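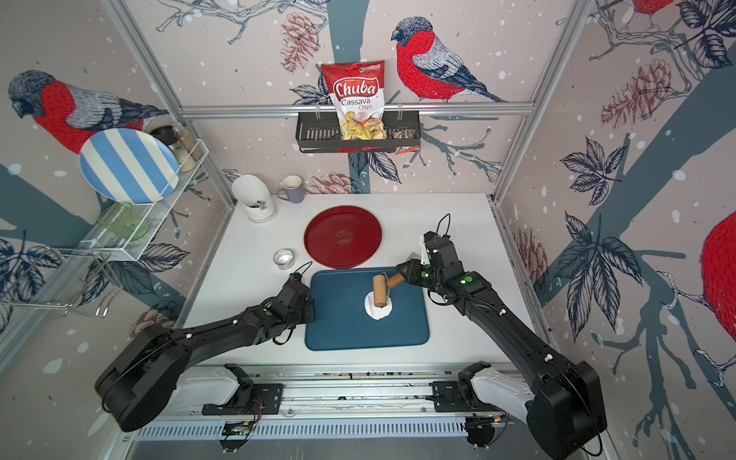 3/3/20

Filed under: Lab diary, manipulation, data collection

Second block on the rolling task. Started with the homing check on both arms, then the short calibration routine, then straight into episodes. I drove. Costel Chiriac kept the log and called the resets.

Recorded 15 episodes and kept all but 2. One was dropped for a late start trigger, the other because I released the tool before the end marker. Both were operator error and are logged that way. I left the raw files in place in case we want failures later.

The task definition still needs work. The instruction text says "flatten the dough on the blue tray," and it has no stop condition. Costel ends an episode when the pass looks even to him. I end it when the tool is back at the near side of the tray. Those are different labels for the same motion, and a policy trained on both will hesitate at the end. We agreed on a fixed count of 7 passes per episode until someone writes a proper criterion. Crude, but it can be checked.

The left arm stays at the tray edge through the whole episode. Lindqvist wants it moving, on the grounds that a static arm teaches the model to ignore half its action vector. I would keep it where it is for this set and record a bimanual variant separately — mixing them now would make both harder to read.

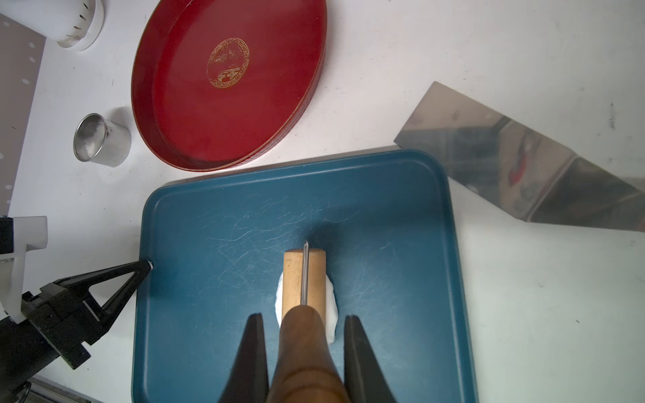 Contact force is the other weak spot. We have no force channel, only joint currents, and the wrist view gives little sense of how hard the tool is pressing. On playback I can't tell a light pass from a heavy one without opening the current plot. Asked for the plot to be added to the Kinine review page next to the video.

Upload to Dusgate stalled twice and finished on the third try. Checksums match.

Next session: vary the start pose of the tool, rewrite the instruction, and swap who drives. All the kept episodes are mine so far, and my habit of angling the handle toward the wrist is going to show up in the data.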